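Aug 19, 2022

Workshop notes, Starer. Wet morning, dry from lunch, so the cover stayed on until noon and then came off the port side only.

Finished raking out the garboard seams on the port side, stem to midships. The old putty came away in long pieces forward and had to be picked out aft of the mast step, where somebody has used a hard red compound at some point. It is not in any of the yard bills we hold. It took the edge off the rake and I switched to a ground-down file tang, which did less harm to the plank edges. Cotton under the red stuff was black but still had some pull in it. Cotton under the ordinary putty was rotten and came out with a hook like wet wool.

Garboard itself is better than expected. Pricked it along the lower edge with the small awl. Soft patch at the second butt, and again below the old bilge pump discharge. Both go in less than the depth of the awl's shoulder. I marked them in yellow crayon and left them. No decision needed until the floors have been looked at from inside.

Inside: lifted the sole boards in the hold and stacked them along the shed wall in order, numbers facing out. Pigs of ballast are out as far as the after bulkhead. The rest can wait for the trolley. Iron floors aft are scaling heavily. The one under the mast step has lost its flange on the starboard side, and the bolt there turns freely with a wrench, so it isn't holding anything. Bolt to be driven out from inside once we have a punch long enough. The one from the Doltham box is too short and has a mushroomed head anyway.

Frames: sistered pair abreast the step look like a later job, sawn and not grown. The fastenings are galvanized and the rest of that run is plain iron with wooden plugs over. My guess is they went in together with the engine beds. The engine beds are oak and use the same size of coach screw. Worth checking against the survey if it ever turns up.

On the paperwork. The register transcript has her built at Zevumness as a smack, ketch rigged later, with no date for the change. The mortgage entry and the re-registration at Doltham are on the same sheet and the tonnage differs between them. I had taken that for a copying slip, but a lengthening would do it too, and there is a line of butts just aft of midships on both sides that don't shift the way the others do. Measured keel scarf to sternpost twice with the steel tape and got the same figure both times. It's in pencil on the back of the lines drawing. Need the original register breadth and depth before this goes any further.
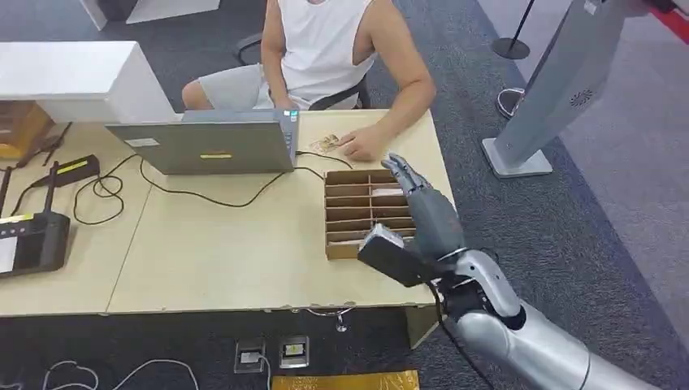 Was she lengthened before or after the move to Doltham? Most likely before, as the larger tonnage is the one on the Doltham re-registration.

That leaves a gap in the Zevumness years where the work would have to fit. The fishing number was dropped in a February, going by the margin note, and she comes back into the crew lists as a coaster. A refit in between would make sense. A cheaper explanation is that the two tonnages were measured under different rules, and the butts are where a previous owner replaced planking after a grounding. Can't tell these apart without the keel. If there's a second scarf under the false keel in way of those butts, she was cut. Will pull a short length of the false keel when she is next raised on the blocks.

Eskola order: cotton, red lead putty and the bronze ring nails arrived. The nails are the right gauge but 2 boxes short, and the delivery note says complete. Wrote to them. The putty is softer than last time and the tins have been kept lying on their sides, so there is oil round the lids. Stirred one tin back and it was fine.

Larch boards for the replacement strakes are in stick at the back of the shed. Ends painted. Two have opened up from the heart and will only do for short lengths. The other boards are clean for up to 5 feet from the butt end and then get knotty, but the knots are tight. Turned the top layer over so that the crown faces down.

Steam box: new lid hinge fitted. Door still leaks at the bottom corner. Packed it with rag for now. The kettle needs descaling before anything is bent.

Bilge stringer, port: I got the bevel off it at each frame with the sliding bevel and put them on the board by the bench. The board is the thin one with the chewed corner. Please don't plane it.

To do next:

- long punch for the mast step bolt
- rest of ballast out, aft of bulkhead
- rake starboard garboard, same tools, watch for red compound
- sample of the red compound into a jar, label with position
- copy of the original register entry, with breadth and depth
- shift the after shore before anyone works under the quarter
- chase the nails

The after shore has settled a little into the hardcore since last week. Put a wedge in and drew a pencil line across wedge and pad so any movement will show. Bilge bucket emptied, cover back on both sides, lamp off at the wall.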